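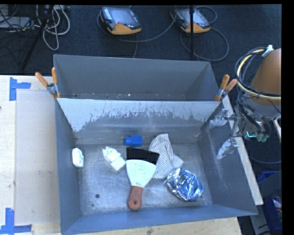

Page last changed: December 11, 2022

Treler Twin-Bin Picking Station
Equipment page and planning notes

Product group: Robot work cells, bench-mounted
Supplied by: Treler
Page contact: Napaporn Luangrath, applications

Overview

The Twin-Bin Picking Station is a bench layout for mixed-object picking with a single robot arm and a two-finger gripper. Two gray metal bins stand one behind the other with a sloping divider between them. The arm is mounted to the side and reaches in over the bin wall. Objects are moved from one bin to the other, and the direction is reversed when the source bin is empty. No conveyor or feeder is required.

The station is sold as a bin and table set. The arm, controller and gripper are quoted separately and may be the customer's own, subject to the reach check described under Planning.

What is in the set

Metal bins: 2
Spring clamps, orange handles: 2
Wooden table top, unfinished
Table marking tape, blue
Cable ties, assorted

The bins are held together at the corners with the spring clamps. Clamps were selected over bolts so that the rear bin can be taken off for cleaning without tools. Customers who run the station unattended should order the Majali bolt kit in addition. The bolt kit requires drilling and cannot be combined with the clamps at the same corner.

Object sets

The station is intended for loads of unlike objects. A typical load combines rigid items, flat items and soft items: a putty knife, a blue block, a crumpled cloth, a ball of foil. Cloth and foil change shape with each grasp and should be budgeted as consumables. Thin flat objects lying against the bin floor are the hardest class for a two-finger gripper, and very dark ones are also hard for most depth cameras. If the work at your site has neither, a smaller object set can be specified and the price is reduced accordingly.

The Zikutska object set contains 33 items and is stocked. Other sets are assembled to order.

Gripper

Any parallel or linkage gripper with two fingers can be used. Fingers should be wrapped. The wrap protects the bin surface and improves hold on smooth parts. It wears, and the replacement interval depends on load and on how often the fingers touch metal. Keep spare wrap at the station and record each change in the log.

The gripper must be able to reach the bin floor along all four walls with the wrist clear of the rim. Corners on the mounting side are the usual problem. A longer finger resolves most cases at the cost of stiffness.

Wear and surface condition

Bins are supplied uncoated inside. The floor of a working bin becomes scratched and mottled, with bright patches in some areas and dull ones in others. This does not affect use of the bin, but it does affect the camera image, and vision settings tuned on a new bin should be checked again after the first month.

The divider takes the most contact. Any light facing on it will scrape away to a ragged edge and expose the darker metal. The facing is cosmetic. Customers who need an even background for vision should order the divider bare. Debris collects along the foot of the rear bin and should be brushed out at the end of each shift.

Planning

Floor and bench. Allow clear space on the side opposite the arm for an operator to reset objects by hand. The table area beside the bins can be marked at the corners with tape so that trays and sheets go back to the same position.

Cabling. The cable bundle on the arm needs a free loop large enough for full wrist travel. Tie it near the top of the loop and leave the lower part loose. Check that it does not drag on the bin rim at the far end of the rear bin. Pendant cables should be routed behind the table. Where pendants are kept on the floor, provide a hook or shelf at the next revision of the cell; floor storage is accepted for commissioning only.

Reach. Send the arm model, mounting height and finger length with the inquiry. A reach check is carried out before the order is accepted and is not charged.

Budget lines

The following should appear in the request as separate lines. Combining them is the most common cause of a returned quotation.

Bin and table set
Arm, controller and pendant
Gripper and fingers
Finger wrap, annual quantity
Object set and consumable replacements
Camera and mount (Cilteck bracket fits the standard table)
Installation and reach check report
Spare bin

A spare bin is recommended for sites running more than one shift. Bins from different production runs may differ slightly in rim height and should be clamped as a pair from the same run.

Lead time

Bin and table set: 15 working days from order confirmation.
Zikutska object set: ships with the station.
Orders for the bolt kit placed after the bins have shipped are handled as a separate delivery.

Prices are given on quotation only. The current price list is valid through the end of January.

Exclusions

Guarding, risk assessment and safety sign-off are not included and remain with the site. The set is not suitable for food handling or for washdown areas. The table top is untreated wood and should not be wiped with solvent.

Quotation requests: applications desk, Treler, attention Napaporn Luangrath.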